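Tracing a Cited Manuscript That Was Never Published
Giuliana Cárdenas

Mathematical papers sometimes cite items marked "unpublished," "preprint," or "personal communication." The steps below apply to work written before papers were routinely posted online.

Step 1. Collect every citation.
Search for the title in quotation marks, then for the author's name with the word "mimeographed" or "notes." Copy each citation exactly as printed. Titles drift from one paper to the next, and a library may have filed the item under any version.

Step 2. Find the earliest citing paper.
Read its acknowledgments. If the author thanks someone for a copy, write to that person first.

Step 3. Check for later publication under another title.
Look through the author's papers for the next 10 years. Compare the main theorem, not the title. The Brullard notes on lattice coverings, for instance, became section 6 of a longer paper with a coauthor, Jouko Kuusisto.

Step 4. Search finding aids.
Department report series were often passed to the university archive in boxes. The Sturkomcombe collection holds 349 such reports, and its finding aid lists them by box and not by author. Ask for the box list as a plain file and search it yourself.

Step 5. Write to the archive.
Give the full citation, the years the author was in the department, and the names of any students. Ask about the scanning fee and the page limit per request. 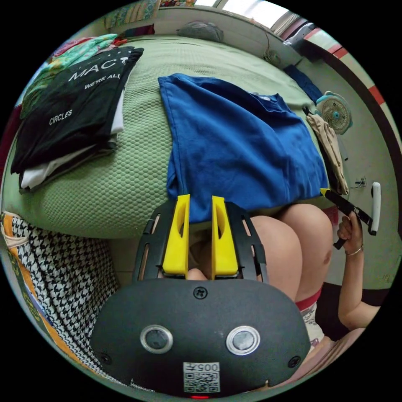
Vol. 6, Issue 10
Black T-shirt, white garment, and blue cloth on a green bed.

Step 6. Write to former students.
Thesis acknowledgments are the best source of names. Keep the message under ten lines, attach the citation, and say which result you need. A student may have only the pages containing one lemma.

Step 7. Record what you find.
Note who supplied the copy, the number of pages, and any handwritten changes. Cite the copy you read, with its location. Do not post a scan without permission from the author or the estate.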